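Loston Patch and Insignia Display Case, Large

Item group: Display and storage
Maker: Loston
Sold by: Flernov Military Insignia and Supply
Page last updated: 2023-02-08

Overview

The Loston Large is a wall-mount display case for uniform patches, unit insignia, name tapes, pins and challenge coins. It opens from the front on a side hinge and locks with a small key. The back panel is covered in loop fabric, so any patch with hook backing can be pressed on and pulled off again. Sew-on patches go up with the pins in the kit.

We have carried the case in two smaller sizes for years. The Large was added after units and veterans' groups kept asking for something that would hold a full run of patches from one command, including the older designs that were replaced when a unit was renamed or moved to another branch. People whose squadrons have moved from one service to another often have three or four versions of the same emblem, and they want to see them side by side.

What it holds

Capacity depends on what you collect. Standard round shoulder and flight suit patches fit in 16 positions with a finger's width between them. If you overlap them, or mix in name tapes and tabs, you can get more in. The case is deep enough for a coin in a plastic capsule but not for a folded cover or a boxed medal. For those, see the Ondberg shadow box on the Display and storage page.

Rank insignia with clutch backs can be pushed straight through the loop fabric into the foam behind it. The foam closes up when the pin is removed, although a heavy badge that has been in the same spot for years will leave a mark.

Construction

The outer case is solid ash with a clear oil finish. Walnut stain is available on request and adds 11 days to the order. The door is acrylic with a UV-filtering layer. We went with acrylic over glass after too many of the early cases arrived broken, and it also keeps the weight down for barracks and office walls where you may not be allowed to use large anchors.

The loop fabric comes in black, dark blue, coyote and gray. Black is the most popular. Dark blue looks good on its own, but many of the newer space and cyber unit patches have dark blue borders and the edges get lost against it. Gray is the better choice for those.

The corners are glued and pinned. There is no visible hardware on the front except the lock. The hinge can be moved to the other side with a Phillips screwdriver if the case is going next to a door or in a corner.

In the box

One case, assembled
Two keys
Mounting rail, screws and drywall anchors
Paper drilling template
Bag of 200 stainless steel pins
Self-adhesive hook backing, one roll
Blank label strips

Mounting

The case hangs on a two-part rail. One half is already fastened to the back of the case. Tape the template to the wall, check it with a level, drill through the marks and screw the other half of the rail in place. Lift the case over the rail and let it drop until it seats. Two people make this easier, but one can do it.

Use at least one stud if you can. The anchors supplied are for drywall only. For brick, block or concrete you will need masonry anchors from a hardware store.

Keep the case off walls that get direct afternoon sun. The UV layer slows fading but does not stop it, and the red and orange threads in older embroidered patches go first.

Preparing patches and uniform items

Most patches need very little. Brush off loose dirt with a soft, dry brush. Do not machine wash anything you care about -- the backing on older patches can shrink and the face will pucker. If a patch has been glued to something in the past, leave the glue alone unless you know what it is.

Removing a patch from a jacket or flight suit takes longer than people expect. Work from the back, cut every third or fourth stitch with a seam ripper, and lift the patch from the front. Pulling at it before the stitches are cut will distort the border.

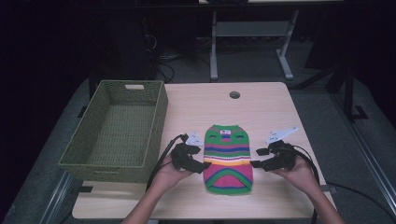
Once the patch is free, pick out the leftover thread ends with tweezers and lay it flat under a book overnight. Then cut the hook backing slightly smaller than the patch. The adhesive holds on most merrowed edges and flat twill backs. It does not hold well on leather or PVC, and we suggest pins or a loose cord for those. If the patch is rare or you may want to sell it, skip the adhesive and use pins at the border.

Labels

The blank strips fit in a channel along the bottom of the case. You can write on them or run them through a label printer. Athumani, the engraver we use for plaques, will also make a brass plate for the lower rail with up to two lines of text. Send us the wording exactly as you want it, including capital letters and periods. Unit designations are engraved as received and we do not correct them.

We can engrave plain text only. We do not reproduce official seals or service logos on the plates. Use of those marks is controlled by the services, and getting permission is up to the customer.

Ordering and delivery

Cases in stock ship in the color you select. The first run of the Large was 700 cases, and the dark blue ones from that run were gone by the end of January. More dark blue fabric is on order. The other three colors are available now.

Each case ships alone in a double-wall carton. We ship to APO and FPO addresses, but the carton is near the size limit for some of them, so check with your mail room first. Keep the carton if you expect to move. It was made for this case and a replacement is not cheap.

Returns are accepted on unused cases with the rail and keys included. Engraved and walnut-stained cases cannot be returned unless they arrive damaged.

Spare parts

Keys, hinge sets, replacement doors and fabric panels are sold separately. Give the number stamped inside the door when you order a key. The fabric panel slides out from the top once the two screws under the lid are removed, so you can change colors later.

Questions about group orders, custom sizes or engraving go to Elibariki Lema at the order desk. Please include the number of cases, the fabric color and the shipping address.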